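Print this page | E-mail this to a friend

Search the archive Go

In praise of the slow episode

I have been reading serial stories on my phone for a good long while now, mostly on the tram and in the queue at the chemist, and I want to put in a word for the episode where hardly anything happens. You know the one. The comments underneath are always full of people saying it was filler, that it was a waste of passes, that they waited all week for two characters to fold laundry. I was one of those people once, and I'm a bit sorry about it.

What changed my mind was a story called Tinero, written by Dalva Bragança. If you haven't tried it, it's set in a harbour town and follows a girl who comes back to run her late uncle's bait shop. There is a love interest (two, if you count Medeiros, and I do count Medeiros, whatever the forums say). It runs to 58 episodes, and I reckon a third of them could be cut without losing any of the plot. Please don't cut them! Episode 30 is my favourite and all that happens is that she and Medeiros try to fix the shop awning before the rain comes. They talk about his mum. They don't kiss. You tap through it and you put the phone down and realise you'd know his voice anywhere.

I tried to explain this to my friend Edvin Brekke over a cuppa and he looked at me as though I'd asked him to watch paint dry. Edvin likes Alum, which has a kidnapping in the first episode and another in the third, and I'll happily admit I read the whole thing in a weekend with a packet of bikkies beside me. It's terrific fun. But I couldn't tell you now what colour the heroine's hair was, or whether she had a brother, and when she nearly died at the end I mostly wondered if I had enough gems for the good ending.

Which brings me to choices. The apps have trained us to expect a big one every few minutes, with a timer running, and a premium option that costs 30 gems and gets you the nicer dress. I don't mind paying a writer. I do mind being hurried. The choices I remember from Tinero are tiny ones - whether to answer the door, whether to tell Medeiros the tea was awful - and plenty of them make no difference to the plot at all. They made a difference to me, because I'd been given the time to care which one I picked.

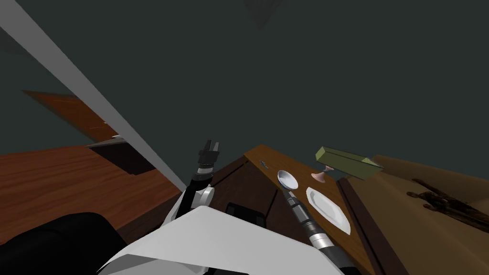 Posted May 23, 2025 in Opinion
by the Wultach Readers' Page

I do understand why writers are nervous. If you put up a quiet episode you'll watch the reads drop off, and there will be somebody with a dragon in their profile picture telling you they've quit. Bragança's awning episode drew more than 200 comments and a fair few of them were cranky. I went back and read the lot last month, and in among the grumbling were readers saying they'd rung their own mums afterwards. I'd have been chuffed with that if I'd written it.

So if you're drafting something at the moment and you've got a chapter where they just do the washing up, leave it in for now. Let it sit a week and read it again. And readers, if one turns up in your feed, maybe hold off on the comment until you've had your tea.

Medeiros was robbed in the finale, by the way, and I'll be writing about that next.

Contact us | Copyright Wultach | Back to top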